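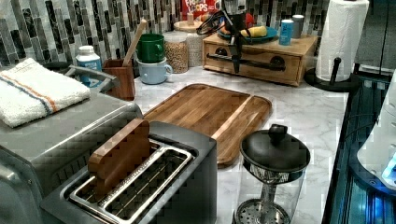 4.2 The breakfast corner

I'd meant to start the results with the sink, and I wrote a whole draft that way, but the breakfast corner kept pushing in front. Of the 115 worktops in the Prestmont set, it was the stretch I enjoyed looking at most, and it was also where my coding sheet first fell apart. So it gets its own section, and the sink has to wait until 4.3.

By breakfast corner I mean any run of worktop where the bread gets toasted and the coffee or tea gets made, plus whatever has gathered within arm's reach of that. I don't mean the table. Several of the kitchens had a table with cereal on it every morning, and I've left those out here (they're in the section on shared surfaces, along with the windowsills).

The Udik kitchen is the one I keep coming back to when I try to explain all this to people. It's a marble-look counter with a mosaic backsplash in black, grey and white, and a toaster oven at the left end with a two-slot toaster right by it. The first thing I noticed was the tea towel, folded on top of the toaster oven. In Skostberg's terms the top of an appliance is a "borrowed shelf", a place that wasn't made for keeping things on but does the job anyway. I had my doubts about the label when I first read it, and I've come round to it completely. Once you've got the phrase in your head you see borrowed shelves everywhere: microwaves, bread bins, the fridge of course, even the lid of a slow cooker in one house. Tea towels and post were the usual tenants. I gave each borrowed shelf a single code however much was on it, and I slightly regret that now, as a folded towel and a teetering heap of bills really aren't the same sort of thing!

Then there's the back row. Nearly every breakfast corner had one, a line of upright things pushed up against the wall with the open space kept in front of them. At Udik it includes a small square wooden box with a wooden utensil in it, something green sitting on something pale blue, and jars for dry food. The jars are my favourite part. One of them has a wooden lid, they don't match, and they stand close together all the same. Chauvin treats the back row as storage and the front as workspace, and draws a firm line between the two. I tried very hard to use that line and couldn't. A jar of oats at the back is stored, yes, but it's also out, in a way that a jar in a cupboard isn't, and people told me so in the interviews. One person said she kept hers where she could see them or she'd forget to have breakfast at all. Another kept hers out for the colour.

So I ended up with three positions on the sheet (back, middle and front) and a separate column for whether the thing was in reach from the kettle or toaster without taking a step. It sounds fussy. It made the coding much quicker, and by Thursday of the first week I'd stopped having to go back and redo things. Across the whole set there were 1043 coded items, and very few of them gave me trouble under the new sheet. The worst offenders were tea towels, again, and lids that had come away from whatever they belonged to.
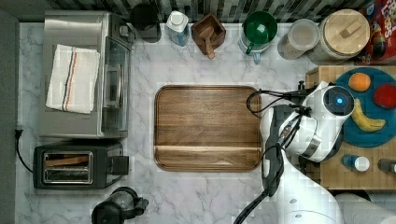
Figure 4. Breakfast corner, Udik kitchen, seen from above. Chopping board in the middle of the counter, back row along the mosaic tiles, fruit plate on the butcher-block surface at the right.

The chopping board deserves a few lines of its own. In Figure 4 it has the middle of the counter more or less to itself, and the back row bends to nothing in particular, it just runs along behind. I'd call this an anchored board. An anchored board is treated as part of the worktop, and other things are arranged with it in mind, whereas a visiting board lives upright against a wall or in a rack and comes out for the job. I went back and forth on whether the distinction could be made from photographs alone, and I think mostly it can't. You need somebody to tell you where the board goes at night. I've therefore kept it out of the tables and only use it when an interview backs it up.

The fruit is the other thing. A round plate with an orange, a red apple and a banana on it is a different arrangement from a deep bowl, and I'd coded them the same until quite late on. With a plate everything shows, and nothing can get forgotten underneath (ask me about the satsumas in my own bowl at home). At Udik the plate is on the wooden surface and the toaster end is on the marble one, and I did wonder if a change of material might work as a kind of border. Chauvin hints at this in passing. Only 6 of the worktops had two materials side by side in the breakfast corner, far too few to say anything sensible, so I'll leave it as a thing I'd like to look at with a bigger set.

One last note on plugs. I didn't code flexes or sockets to begin with, and I should have done. Where the toaster sits is partly a matter of where its lead will reach, and the rest of the corner tends to follow the toaster. I added a socket column from the second round of visits onwards – the first-round kitchens are marked as missing in the appendix.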